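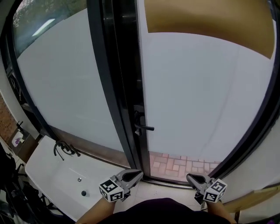

Frosted film on a black-framed glass door.

Window and Door Film: Frequently Asked Questions

Search the help pages Go Clear

Last reviewed by Celeste Patrício, Tuesday, August 20, 2019

Which film do I need for privacy?
Frosted film gives privacy by day and by night. Mirrored film works only while the outside is brighter than the inside, so it should not be used for bathrooms or treatment rooms. Prisard Matt is our standard frosted grade.

How much light is lost?
Prisard Matt passes 70 per cent of visible light. Tautahi, the denser grade, passes less and is sold for ground-floor glass facing a pavement. Neither grade blacks out a room.

Can film be fitted to double glazing?
Frosted film can, on the inner face of the room-side pane. Dark solar film absorbs more heat and can crack a sealed unit. Send us the glass type and the direction the window faces before ordering solar film. Wired glass is excluded from all orders.

Can I leave part of the glass clear?
Yes. Mark the line on the outside of the glass with a wax pencil and trim the film on the cutting mat before wetting it. Do not cut on the pane. Scored toughened glass can fail later and is not covered by any warranty. Curved edges need a card template.

What goes in the fitting solution?
Clean water and four drops of baby shampoo per litre. Washing-up liquid often contains salt and leaves specks under the film. Distilled water is worth buying in hard water areas.

How large a gap should be left at the edges?
2 mm on all sides. Film pushed tight against the seal will lift at the corners.

There are bubbles. Is the film faulty?
Small water pockets are normal and dry out in 4 weeks, longer in cold rooms. Pockets with a hard speck in the middle are trapped dirt and will stay. Do not prick either kind during the drying period.

How soon can I clean it?
After 30 days. Use a soft cloth and plain water or a cleaner free of ammonia. Scouring pads mark the surface for good.

How is it removed?
Warm one corner with a hairdryer, lift it with a plastic blade and pull slowly at a low angle. Glue left on the glass comes off with Dallent remover, part no. 353. Keep the remover off painted frames and rubber seals.

Does frosted film make glass safer?
No. It is 50 microns thick and has no impact rating. Where a rating is required, order the safety grade, and ask Jawad Pirzada in the technical office for the test sheet. Low-level glass in doors may also need markings at two heights so that people notice it.

Can off-cuts be returned?
Uncut rolls only, in the original tube, within 14 days. Quote the order number and the batch code printed on the end cap.

11 people found this page useful Comments (2) Share

Drornus Films Ltd, Unit 4. Technical office: extension 2036. © 2019 Drornus Films Ltd. Back to top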